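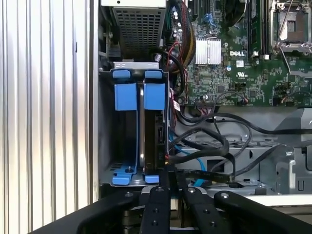

Figure 1. Inside the Dell tower, with the drive cage at left and the motherboard at right.

Pikside desktop teardown — project report
2020-02-11

My project was to take an old desktop apart down to the bare case, write down every step, and put it back together. I picked a Dell tower from the Tandel surplus shelf because the side comes off easily and there's room to get your hands in (mine aren't small!). I'd never opened a computer before this term, so a lot of this report is me finding out what things are called.

The drive cage was my favorite part. It sits under the power supply and uses blue carriers with a pull tab and release clips, so you don't need a screwdriver to get a drive out. One carrier looked empty and the other bay had a black hard disk in it. I spent way too long pulling on the tab before I figured out you have to squeeze the clips first — my notes from that session just say "SQUEEZE" in capitals.

Next came the motherboard. The processor socket was empty, so I got a good look at the gold pins without having to remove anything. I did learn to keep my sleeves away from it. The finned heatsink with the metal clip confused me, and I labeled it "CPU cooler" in my first draft. It's for the chipset! I fixed the label on my diagram, but the old one is still in the Khương binder if anyone wants a laugh.

Cables took the longest. There's a thick one with red, yellow and black wires coming from the power supply, and a skinny red-and-black pair going over to the drive cage. I put masking tape on each plug and wrote where it went, and that saved me on reassembly.

The whole job took me 4 sessions and 244 minutes, counting the time I spent hunting for a dropped screw. I ended up with 13 labeled bags of parts. Next time I'd use a magnetic tray, and I'd draw the cable routes before unplugging anything instead of halfway through.

Still to do: clean up the diagram, retype the parts list in the Satisov template, and find a processor that fits the socket so I can try starting it up in April.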